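Posilora cream fitted sheet, double – my thoughts after a couple of months

I bought this in May after Vendula Murín went on and on about hers, and I'd finally had enough of our old set coming off at the corners every single night. I paid 27 pounds with postage, and it came in a paper bag with a little card of washing instructions (which I lost straight away, sorry Posilora).

First thing to say is that it's lovely and soft, even before the first wash. The cream is a proper warm cream too, none of that yellowy business, and it goes with pretty much any blanket or throw I chuck on top. Blue looks especially nice!

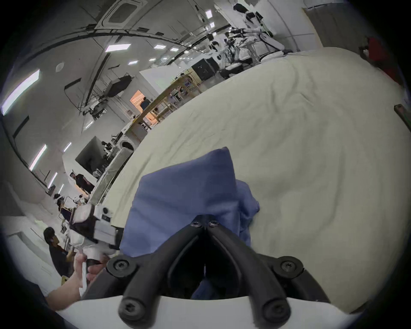 Now, creases. It does crease, and if you're the sort who irons bedding you'll be at it a while. I'm not, so I give it a good shake, pull it tight and leave it at that – by the second night I've stopped noticing. I've had it through the machine 13 times at 40 degrees and the seams are all fine, though the elastic at one corner has gone a bit lazy.

Would I buy it again? Yes, but I'd get the deeper one, as our mattress is a chunky old Polák and it's a bit of a wrestle on my own. Four stars from me.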